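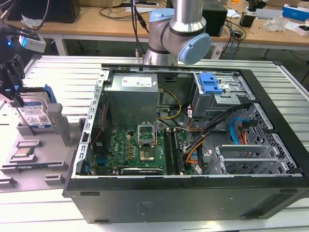 Basketball Officials Wanted, Flindville Recreational League

The Flindville Recreational League is accepting applications for referees and scorekeepers for the coming winter season. Games are played at the Masport Fieldhouse on weekday evenings and Saturday mornings, and the schedule runs through the end of February.

Referees are paid $42 per game. Applicants must be at least 18 years of age and have 2 years of officiating experience at the high school level or higher. Scorekeepers need no experience and will be trained before their first assignment.

All officials must pass a background check and attend the rules clinic at Cheema Hall, Room 526.

Applications are available at the Fieldhouse front desk and must be returned by 7 p.m. on Thu 13 June. Incomplete applications will not be considered.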